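right, bursary thread. third one of you has asked me in the corridor this week so I'm just putting it all here

1/ the college hardship fund is open NOW. not after half term, not when your tutor remembers to mention it. now. closes end of November

2/ it's up to 600 pounds per student per year. you dont pay it back. it isn't a loan, you don't need a bank letter saying you're skint

3/ who can get it – anyone 16 to 18 on a full time course, plus adult learners on the access courses. part timers can ask but it goes case by case and takes ages

4/ you do NOT need to be on free meals to apply. people keep saying this. I believed it all of first year and missed out on a bus pass, still annoyed

5/ what it covers: travel, kit, course books, trips your course says are compulsory, childcare for some. what it won't cover: rent, phone bills, driving lessons (someone asked)

6/ catering and hair lot – yes your kit counts. knives, whites, the whole Flimance roll if that's the one on your list. keep the reciept

7/ where to go. Student support, ground floor of Živković building, past the lockers. ask for So-ying Chou. she's in from half 8 and it's dead quiet before 10

8/ if you can't face the desk there's a form on Nusomer, under Money then Help With Costs. looks like it's crashed after you press send. it hasn't. wait for the green tick
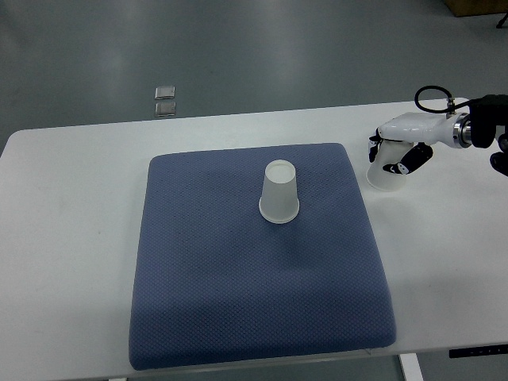
9/ stuff to bring:
– proof of household income, so payslips or the universal credit page, last 2 months
– something with your address on
– your student number
– bank details in YOUR name, not your mum's

10/ if you live on your own or you're in care or just left care, say so at the start. different pot of money, less paperwork, and you get seen first

11/ Kastriot Mladenović does the appeals. if you got a no last year, go again, the income limit went up by 2000. he told me loads of the people he turned down would get it now and haven't reapplied

12/ someone's asked about laptops. separate thing. Jukau scheme, you borrow one for the year and hand it back in June. list is open till they run out. same desk, different form, blue one

13/ the total pot for our site is 3000 for emergencies, that's the same week money, for when your bag's been nicked or the boiler's gone and there's no food in. that goes fast. the main fund is bigger and seperate so don't hold back from one cos you had the other

14/ travel money gets paid in arrears and they check attendance first. if you've been off ill get it marked as authorised, email your tutor, do it the same day. I lost two weeks' worth over this

15/ no your classmates don't find out. no it doesn't go on a reference. your tutor only knows if you tell them

16/ it took me twenty minutes, most of that was finding a payslip

17/ edit as I've had the same dm four times – yes second years have to apply again, it doesn't roll over. even if nothing's changed. new form every year

18/ and yes you can take a mate in with you. I went in with mine, So-ying just found another chair

19/ off to my shift, will answer the rest after 9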